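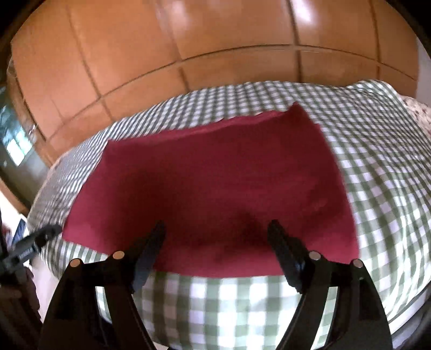

# Genside Chores: a data card

Datasets > Household > Cloth on beds > Genside Chores

Last updated: 19 February 2022

## What is in this set

Genside Chores has 1123 short recordings of people doing small jobs with cloth in bedrooms. Each person holds a gripper with two fingers in the hand and does the job with it, so the recording has the movement that a robot would need to make. The camera sits on the gripper and looks past the fingers to the cloth.

The jobs are of 2 kinds:

- fold: a towel, napkin or other flat cloth lies on the bed and must be folded
- flatten: the same sort of cloth is crumpled and must be made flat

We don't include making the whole bed. We tried it in June and the recordings became too long, and the fitters of the labels could not agree where one step ends and the next one starts.

## Why we made it

In our town of Irkitz we are often asked if a machine can do the laundry already. Our answer is: a part of it, slowly, and in a room it knows. The Hilberg arm in our workshop can fold a dry towel on a plain grey table quite well. When we moved the same towel to a bed, it failed most of the time. A bed is soft, and the sheet comes up together with the towel when the fingers close. Also the sheet has a colour and a pattern of its own.

For this reason all recordings are made in homes where people live, with their own bedding. A red cloth on a green-and-white gingham sheet is easy for a person to see. For a model that looks for edges, the checks give a lot of edges which are of no use, and they bend with every wrinkle. Glossy furniture behind the bed is another difficulty, as the bright spots move when the camera moves.

## How to read a recording

Every folder has the video, the opening of the fingers at each moment, and a small text file. The text file has these fields:

- job: fold or flatten
- cloth_colour: one word, chosen by the person who recorded
- sheet: plain, checked, striped, floral or other
- result: done, partly or failed

Please do not trust the field "result" too much. It is written by the same person who held the gripper, and people are kind to themselves. For Galindo, our second round of recordings, a different person does this.

## What to expect from the video

The lens is very wide. Straight things such as wardrobe doors and the side of a bed come out as curves, and the corners are dark. We did not correct this, and you should decide yourself if you want to. A file for the correction is in the folder "lens", but it was made for the first gripper only.

There is motion blur when the hand turns fast. We kept these parts — a robot will also have blur, and cutting them out would leave jumps in the movement.

## Known problems

1. Most cloths are one plain colour. Patterned cloth on patterned sheet is rare, and this is the case where we most want to know the answer.
2. People squeeze harder than needed. There is no force sensor, so you can't learn from this set how softly to hold.
3. Windows are often in view. The light changes between recordings and in some of them the camera becomes too dark for a moment.
4. In 2 folders the finger opening is missing. They are marked in the list of files.

## Can a machine do this job now

With a model trained on this set, the Hilberg arm picks up the corner of a cloth on a bed more often than before. The first fold is usually acceptable. The second fold is still bad, because the cloth slides on the sheet and the arm does not notice it. A person feels this in the fingers and corrects it without thinking. I would not buy such a machine for my home yet — but I would let it try on the kitchen towels.

## Use

You can use the recordings for research and teaching. If you publish something, please name the set and write which kind of job you used. Do not try to find out in whose home a recording was made.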